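Forty grasps before lunch, and 62 by the time the coffee ran out. Treveck, which is our name for the grasp model, has the appetite of a teenager and roughly the same table manners.
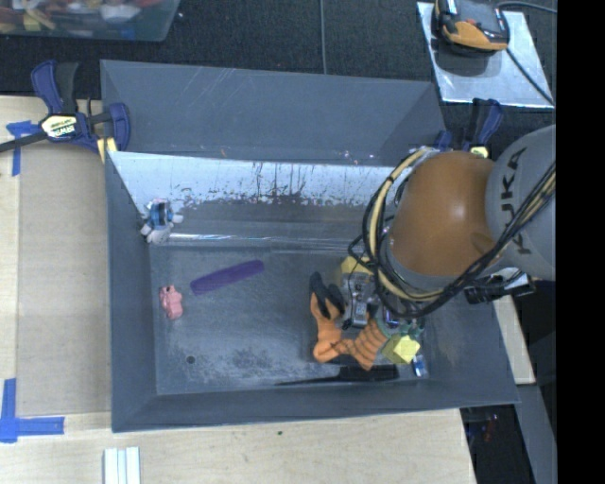 My own job in all this is deciding what counts as a useful example, and I've been getting it wrong since September. I used to log only the clean pickups. Torquil Lamont read my notes and asked for 40 ugly ones – objects leaning on each other, half buried, generally sulking. So now I let the orange and black thing sprawl over its neighbors on the right, while the pink one and the long purple one get all that lovely empty floor on the left. Treveck will want the easy ones. So would I.

Next up is labeling, with snacks.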